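Ganel Home Support — My tickets
Ticket status: Open, waiting for customer
Subject: Stiren plates, marks on the rim and a basket that won't take all of them
Opened: 20 September 2025

Hello, me again (I'm the one who wrote in about the missing lid, all sorted now, thank you!). This one is about the Stiren plates and I'm afraid it's a bit of a long story, so I've put it in the order I tried things in case that saves you asking.

I bought the plates for the tea room at Solberg, where we do lunches on the ground floor and the odd evening do. They get carried from the cupboard to the hatch and back again in plastic baskets, and that's where the bother begins. After a couple of months I noticed grey lines on the white middles of the plates, the sort you get when cutlery has been dragged over them, except these were in places no knife would go. I also had two plates with a rough patch underneath that I could feel with my thumb.

What I tried first

Washing-up liquid and a soft sponge. Did nothing at all to the lines.

Bicarb mixed to a paste, left on for 20 minutes and then rubbed off with a damp cloth. Much better! Most of the lines went, so I'm fairly sure they're marks sitting on top of the glaze and the glaze itself is fine. I did the paste with my fingers and kept well away from the coloured rim, as I didn't want to find out the hard way whether the lettering comes off.

The rough patches didn't change. I've put those two plates to one side and can post them to you if you'd like to look at them.

What I tried next

Your first reply said to check how they were being stacked, and fair enough, we'd been piling them as high as they'd go. I took the stack down to 8 plates and put a square of kitchen paper between each. No new lines after a fortnight of that, but it's a faff when you've got a queue, and the paper ends up all over the floor. Felt circles would be nicer. Does Anport still make them, and do they come in a size that won't stick out past the rim?

I also tried standing the plates on edge in the basket. Don't bother with that one, they lean over as soon as you pick the basket up and the noise is dreadful.

Your questions from last time

Dishwasher or by hand? Dishwasher, ordinary programme, and they're left to cool with the door open before anyone unloads.

Which basket? A see-through white one with slots in the sides and rounded corners. I don't have the box any more so I can't give you a product code, sorry. It's wide enough for the plates lying flat, and I'd happily buy another the same if you can tell me what it's called.

Is the pattern part of the plate or stuck on? I really don't know, and it's a good question, as we've got round stickers in the same design and I'd never thought to compare them with the rim. If any of the plates turn out to have a sticker on them then I'll stop putting them through the machine straight away.

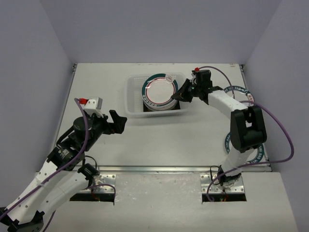 Category: Tableware > Plates > Stacking and storage

The plates I mean are the ones with the dark teal band and the thin red ring just inside it. The stickers are the round teal and white ones lying by the basket. You'll also spot a little printed label on the rim of the top plate — is that meant to be peeled off before use? I've left it on for now in case you need whatever's on it.

So, what I'd like to know, please:

Can the label come off with warm water, or do I need something stronger?

Is there a limit to how many plates can go in one stack? There was nothing on the leaflet.

Would you swap the two rough ones? I've still got the receipt.

No great rush on any of it, although we've a big lunch booked for December and I'd love to have the stacking worked out before then. I'm carrying on with the kitchen paper in the meantime and will add a note on this ticket if the lines come back.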